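Notice to Residents of the Second Floor, Zondley House

6/26/18

It has come to the attention of the Office of the Warden that the refreshment table in the second-floor common room has been in continuous use by Mr. Balakrishnan Amin and Mrs. Geetha Kaimal since April. The office wishes to record the facts.

Residents are entitled to take cold drinks at the table between the hours posted. Cups are to be returned to the pantry after use. On the evening in question, the duty clerk, Ms. Keerthana Mathew, found the tray still laid at closing and made the proper entry in the register. She made the same entry the following evening, and on every evening after that, until the register held 20 of them.

Mr. Amin was invited to explain. He stated in writing that he set out a cup for Mrs. Kaimal each day at the hour when she had formerly come down with her husband, and that she was free to leave it where it stood. For the first weeks she did so. Mrs. Kaimal, in a separate letter, stated that she had seen the cup from the stairs and had needed time.
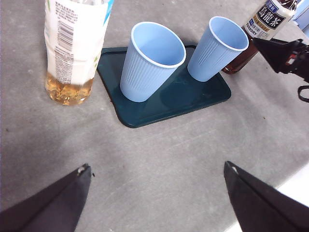

The office considered both letters under Rule 133, which concerns articles left in shared rooms. The rule provides for their removal. It makes no provision for articles that are being waited beside. Ms. Mathew asked that her entries be allowed to stand but that no charge be attached to them, and the Warden agreed.

Residents are therefore advised that the tray will remain in place until further notice. The pantry will supply clean cups each afternoon. Mrs. Kaimal has asked that the chair nearest the window be kept free for Mr. Amin, who has trouble with his knee, and a card to that effect has been placed on the seat.

Aravind Gounder
Warden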